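Painting over oak trim without the grain showing through?

Posted in Walls, Trim & Finishes
6 replies

xia_on_the_corner

We moved to Plavelby in August and the house came with what I'm told is "good solid oak" in every room. Baseboards, door casings, window stools, a chair rail in the dining room that serves no chair. All of it the color of weak tea with a shiny coat on top. I'd like it white, or at least some other color that doesn't make the hallway look like a dentist's office from my childhood.

My test piece was a closet casing. Wiped it down, sanded until I got bored, put on two coats of trim paint. From across the room, fine. Up close every pore in the oak shows as a little dark line, and by the inside corner there's a yellow stain that came back through both coats. My father-in-law says I should have left it alone, which he has now said in person, by phone and on a birthday card.

Do I need a different primer, a filler, or a different father-in-law? I have about 500 feet of this stuff to do and would like to be wrong on as little of it as possible.

Gangadharan Naidu

You skipped the primer, if I'm reading you right, and that accounts for the yellow. Oak has tannin in it and water-based paint pulls it right up to the surface. A third coat will turn yellow too, just more expensively. Get a stain-blocking primer, shellac or oil, and put it over the spot you already painted once you've scuffed it.

The pores are a separate problem. Paint doesn't fill them, it just drapes over the edges. You have choices:

Live with it. Plenty of painted oak has visible grain and most visitors will be looking at your snacks.

Or fill it. Degloss, sand with 120, then work a grain filler across the grain with a plastic spreader or an old gift card. Let it dry as long as the tub says, not as long as you feel like. Sand flush with 220, vacuum, wipe, prime. Look at it with a flashlight held low against the wood. You will hate what you see. Fill those places again and prime again, then paint.

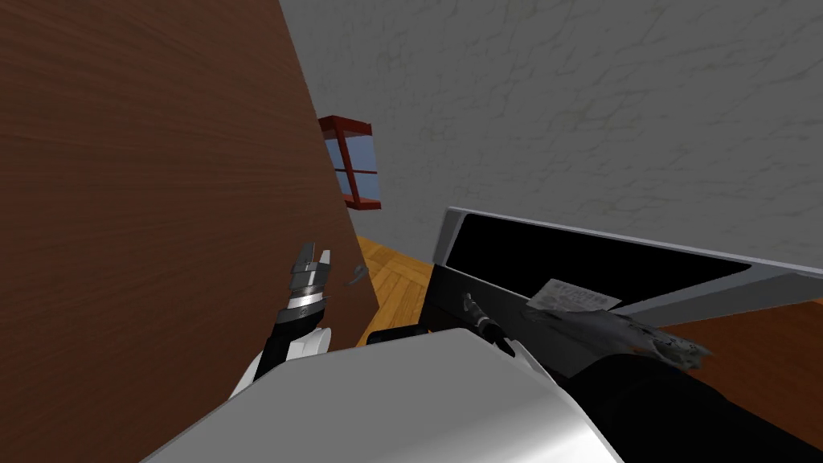
Gangadharan Naidu
Trim carpenter, mostly retired | Trusted Member | 66 accepted answers

I'd fill the casings and the chair rail, where the light hits at eye level, and leave the baseboards alone apart from primer and paint. You don't spend much time down there unless you've lost an earring. My wife and I did a whole house the thorough way once, baseboards included, and I have never heard a single compliment on the baseboards.

Caulk comes after primer. If you do it before, you can't see the gaps properly and you'll be doing it twice. Same for nail holes, though I'll admit I break that one.

One more thing, sanding. If the house is old enough that there might be lead paint under or next to that finish, test before you make dust.

rudora_dan

just use spackle. did my whole downstairs in a weekend with lightweight spackle and whatever white was on sale. looks great

Gangadharan Naidu

Spackle will work on the pores if you're patient with it. It does sand out again very easily, including when you didn't mean it to. How long ago was the weekend?

rudora_dan

last one

Qiuyue Jiang

Mostly agree with Gangadharan, but a few things from someone who did this recently and still has opinions about it.

Shellac primer dries fast and smells like a hospital had a fight with a bar. Open the windows, wear a proper respirator, keep it away from pilot lights, and buy a cheap brush you can throw out. The oil kind is kinder to brush with and slower. I used shellac on the bad spots and oil on everything else, and no yellow has come through since.

I filled 4 door casings and it took me more than 6 evenings, so do that math before you promise anyone a finished house by the holidays. Thin the filler a little if the label allows it. Straight out of the tub mine was like frosting and sat on top of the pores without going in.

Also, price out new trim for the worst room. Pre-primed boards aren't free and you may have to patch the wall where the old stuff comes off, but in our back bedroom it was less work than filling. We sold the oak to a man named Asel who drove an hour to get it and thanked us twice. Your father-in-law might like to hear about him.

xia_on_the_corner

Thank you all. Shellac primer bought, closet casing scuffed, flashlight test performed. I did hate what I saw.

Going with filler on the casings and paint only on the baseboards. The chair rail is coming off altogether. I've offered it to my father-in-law and he's picking it up at 9 tomorrow morning, with his own truck and, I assume, some remarks.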